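Provelard shelf-edge label, pack of 3

I switched my farm shop in Burdale over to these in August and I'm smitten! You change a price on the till and the shelf catches up by itself (no more Monday mornings with the scissors).

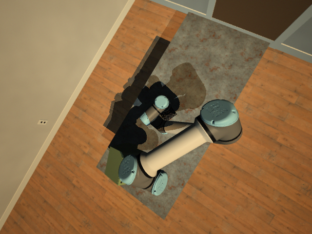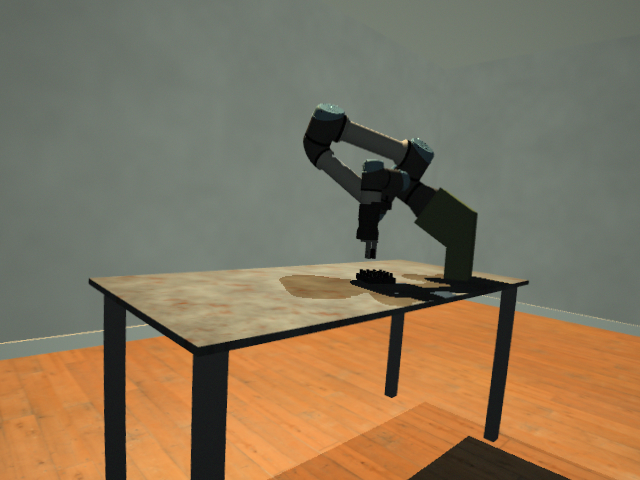 Battery life is what people ask me first, and mine are still going strong after 500 price changes. They clip to most rails, and there's a flat foot for tables, handy if yours is a long rectangular one like the table here. Order code 233, and ask for Erlinda Mercado if you'd like a sample.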